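Wusholm Household Help > Bedding and laundry

Pillow keeps bunching up at one end of the pillowcase. What am I doing wrong?

Asked by Palesa Kekana in May
Tags: pillowcases, bedding, changing beds

I change 4 pillows every time I do the beds and it takes me far longer than it should. The cases are cotton, from Amar, and a snug fit. I put one corner in, then pull the case along, and it grips halfway. If I tug harder the pillow folds over inside and I end up with a lump at the closed end and empty corners.

They are the sort with a big check, so when the case goes on twisted you can see it straight away.
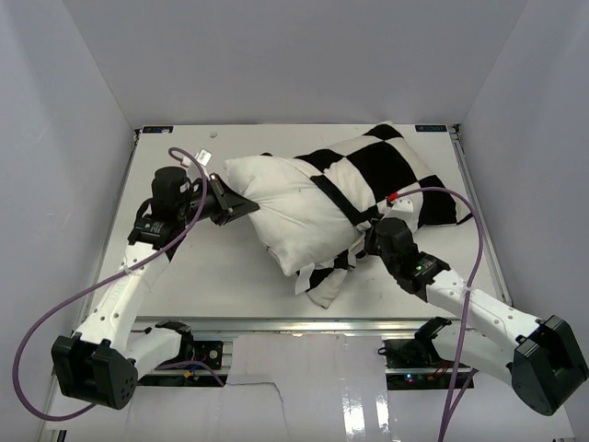
I have tried shaking the pillow down, which works on the thin ones but not on the full ones. The closed end is still the problem. Is there a proper method, or do I need bigger cases? I don't want to iron them again after all the pulling about.

3 answers

Henok Fikre
Accepted answer

Turn the case inside out first. Put both hands inside it, right down to the closed corners, and take hold of those corners through the fabric. With your hands still in the case, grab the two corners at one end of the pillow. Now flip the case back over your hands and down the pillow. The corners are already where they should be, so you only have to draw the open end down.

For a full pillow, fold it in half lengthways before you flip the case over, and let it open out once it is most of the way in. Do it on the bed, not standing up. Pull a bit from each side in turn – if you pull only one side the case goes round at an angle and you have to start again.

If it still sticks, measure the pillow flat, seam to seam, and then the case. Cases can shrink in a hot wash. Mine lost 3 cm in length and I moved them down to the spare room.

mokoena_h

Buy bigger ones. Life is too short

Brarkau52

The flipping method above is fine, but check the opening too. Some cases have a tuck-in flap inside and it gets dragged in with the pillow, so it feels as if the case is too small. Pull the flap right out before you start and tuck it over the end last.

Also, if you have separate zipped protectors on, the rough sort grip the cotton. I changed to smooth ones and the cases go on much more easily. I do 10 pillows at a time in a guest house so I notice these things.

Comment from Palesa Kekana: No flap on mine, but I do have the rough protectors. Will try the inside out way first.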